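Small Shapes, Big Stories: A Talk with Puzzle Maker Salma El Idrissi

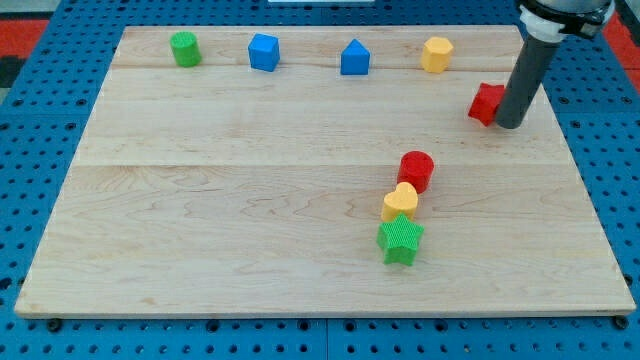 Colored blocks on a maple board.

Salma El Idrissi has a drawer in her kitchen that she won't let anyone tidy. It holds string, pencil stubs, a bag of dried beans and the first puzzle she ever sold, a fish in five pieces with one fin chewed off by her nephew.

"I love that the fin is gone," she says. "He still finished the puzzle! He just decided it was a different fish."

She has been cutting puzzles by hand for most of her working life, first at her parents' dining table in Clerkanmont and now in a narrow shop behind a bakery. She makes some 400 a year, nearly all of them for children under six, and she talks about every one of them as if it were the first.

Her way in was a lucky accident. She was 42, keeping the books for a flooring company, and took an evening woodworking class with Umesh Khurana to get out of the house. The plan was a bread box. "Umesh saw my corners and very kindly suggested I try something without corners," she says, laughing. So she cut a pear, then cut the pear in half, and then couldn't stop putting it back together.

What keeps her going is watching children play. One morning a month she packs a bag and visits the preschool where her friend Babita Nishad teaches, and she sits on the floor and keeps quiet, or tries to. Adults sort by color right away, she says. Children often start with a story – the square is a dad, the circle is late for work.

"A little girl told me the triangle was sad from standing on its point all day. I went home and sanded that point rounder. She was completely right."

Her best seller is Jaltato, a stacking set with a wobbly base that took her two winters to get right. Early versions fell over too easily, and then for a while they didn't fall at all, and the children were bored to tears. "They want the crash," she says. "The crash is half the toy."

Does she ever make anything for grown-ups? She does now. In September she finished a large one for Hemant Dwivedi, a retired bus driver who asked for his old route through Semwal with every stop as its own piece. He does it with his morning tea and has already asked for the return trip.

She's drawing it on the back of a flour sack from the bakery, and she turns it around to show me where the river goes.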